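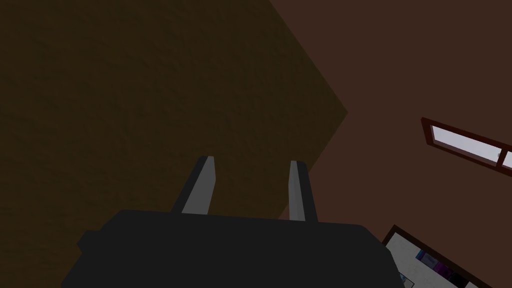

Fig. 1. Wrist view, fingers apart, nothing between them.

Workshop > Two-Arm Build > Simulator Set-Up > Checking the Views

30 August 2025, by Sorcha Mac Giolla

4. Checking the views

Do this section in the simulator, before powering the arms on your bench. Simulated furniture is free.

4.1 Load the Mevmont room file and wait. On the shop laptop, this is a good time to sweep.

4.2 Open the wrist view. Both fingers should be visible with the gap clear. The room may lean at an alarming angle. Leave it alone; a level horizon is not required of a wrist.

4.3 Set the joint speed limit to 27. The default is 73, chosen by someone with no cups.

CAUTION: Speed settings do not carry over to the real arms. Enter them again on the controller.

4.4 Switch to the body view and raise both arms over the desk.
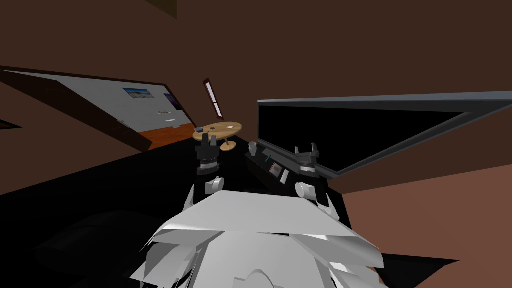 Fig. 2. Body view, both grippers up, white cup on the desk.

4.5 Check that the black grippers and the white shoulder joints are all in view. If a shoulder is missing, reload the Vondow arm model and repeat from 4.2, with whatever grace you can manage.

NOTE: The monitor in the room file has a black display. Bogumił spent an evening looking for its power setting. There isn't one.

4.6 Return to the wrist view and bring the gripper in toward the teal tube, slowly.
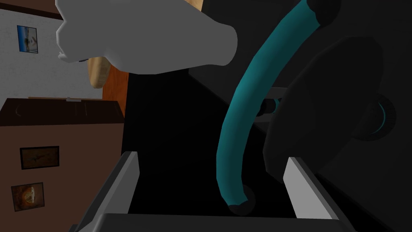 Page 27

4.7 Stop when the black cap at the tube's lower end hangs in the gap between the fingers. Do not close them yet. Closing is Section 5, and Section 5 has its own cautions.

4.8 Save the pose under a name you will recognize in January. "Final2" is taken.

Bumumside Shared Workshop | Contact: ask for Zuzanna Baran at the bench | Back to top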